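Handheld Gripper Working Group
Minutes of the meeting held January 29, 2025, Ronby office

Chair: Lena Jasińska
Present: members for Broroveck, Ronby and Lernham. Apologies from the Pawłowska site.

1. Minutes of the last meeting
Approved with one correction. Item 5 should read "operator", singular.

2. Draft rules for recording in homes
The chair went through draft 3. The Lernham member asked whether section 2 (surfaces) should limit recording to hard, flat tops. After discussion it was agreed that soft surfaces stay in. Wording adopted: "Household surfaces, including bedding and covers, may be used as found. The operator does not smooth or re-lay fabric between takes."

Patterned fabric was raised as a separate point. Broroveck wants it logged, as small objects can be harder to label against a print. Agreed. The session sheet will get a field for it.

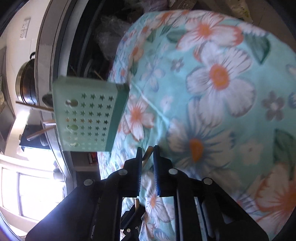
Fig. 1. Gripper over floral fabric, with the perforated green box beside it (item 2).

3. Thin objects
Ronby reported on the chopstick task. Of 308 takes reviewed, 46 were sent back, mostly for labels that did not say which stick was meant. The following was adopted for section 4:

4.1 Where two or more like objects are in view, the label names the one being held.
4.2 A loose object lying near the held one is left where it is until the take ends.
4.3 Both jaw pads must bear on the object before the grasp is marked as closed.
4.4 The utensil holder is listed as a separate object, with its contents noted as a group.

Lernham asked for a minimum stick thickness. Not agreed. To come back when Pawłowska can attend.

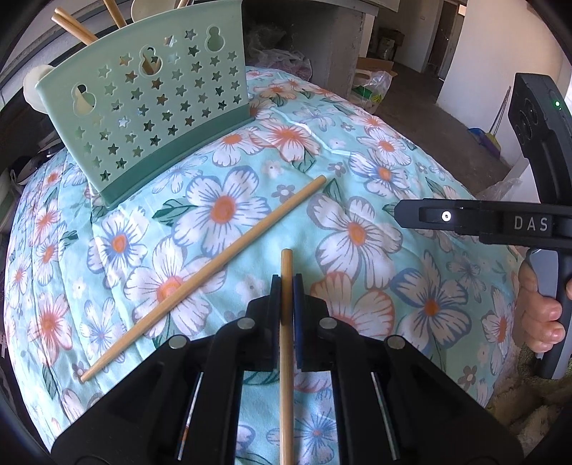

Fig. 2. One chopstick held in the jaws, a second loose on the quilt (rules 4.1 and 4.2).

4. Two devices in one work area
The draft said nothing on this. Adopted as new section 5: each device is given its own number on the session sheet, and operators agree before starting who moves first. Hands stay on the handle while a take is running. Broroveck asked that a second device coming into view should not by itself be grounds for rejecting a take. Agreed without a vote.

5. Pad checks
Current practice is to inspect finger pads every 2,000 grasps. Ronby would like a check at the start of each session as well. Agreed, visual only. The chair will add a line to the checklist.

6. Comments received
81 comments came in on draft 2. All but those on section 7 (storage of recordings) have been answered. Section 7 is held over.

Actions
Chair: circulate draft 4 with new sections 4 and 5.
Ronby: relabel the returned takes.
Broroveck: revise the session sheet.
Lernham: short note on stick thickness.

Next meeting: June, at Lernham. Date to be confirmed by email.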